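Workshop notebook, textile handling cell
Date: 2018-11-06
Entry by: Zlata Stelmakh
Present: M. Stetsiuk, S. Tijani, Y. Bilyk (second half)
Subject: equipment plan for the coming budget period

The purpose of today's session was to settle which items go forward in the equipment request and which are to be held until May. The request is due with Rostyslav Ostapchuk, who has asked for one list with quantities, unit prices and a named owner for each line. The draft from the previous meeting had 11 lines. It is now down to four.

Line 1. Gripper fingers. The present fingers are kept. Maksym obtained a quotation from Cinbridge for a set of wider fingers with replaceable pads, at 1,888 for the pair of arms, mounting plates included. Delivery is eight weeks from order. Madby offers pads only, at 200 per set, to fit the fingers already on the arms. Suleiman prefers to buy the pads first and to defer the full set. Agreed, with the Cinbridge quotation kept on file. It must be renewed before May if it is to be used.
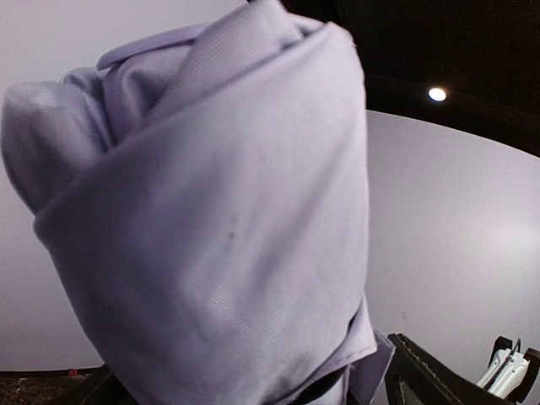
Line 2. Lighting and wrist cameras. The request as drafted asked for new cameras on both arms. Yevdokiia questioned whether this was the correct place to spend, and the point was discussed at length. With a garment held up close, the cloth takes up most of the wrist view, and the gap between the folds at the bottom, next to the gripping area, is simply dark. A better sensor would help to a degree, but a diffuse lamp placed low would cost far less and can be tried with the cameras now fitted. The twill weave is already visible, if faintly, on the front panel, so resolution is not the first concern. Line 2 is therefore changed to lighting only. Ceiling for the line: 800, including brackets and a dimmer. Cameras move to the May list.

Line 3. Test garments. The stock should be bought as a single lot from one supplier, so that fabric weight and finish stay the same through the trials. Binico will sell plain work shirts in packs of 20. Two packs requested. Colors to be mixed, with at least one pale and one dark. Laundering is to be charged to the running budget and does not belong in this request. (Rostyslav returned the last request over exactly this item.)

Line 4. Spares. Cables, one emergency stop button, fasteners. Maksym to copy the part numbers from the cabinet door – the list in the shared folder is out of date.

Removed from the draft: the second controller, the Björklund folding table and the extended service contract. The folding table may return if the trials move to flat garments. Björklund has been told that no order will be placed this year. The service contract needs a separate approval and Yevdokiia will raise it through the proper channel.

Open points
Madby has not confirmed that the pads fit the older finger profile. Suleiman to send them a drawing with measurements.
Unit price for the lamp still missing. Two quotations required under the purchasing rules.
Owner for line 3 not yet named.

Draft to be circulated to all present before it goes to Rostyslav. Comments in writing, please, on the draft itself.

Z.S.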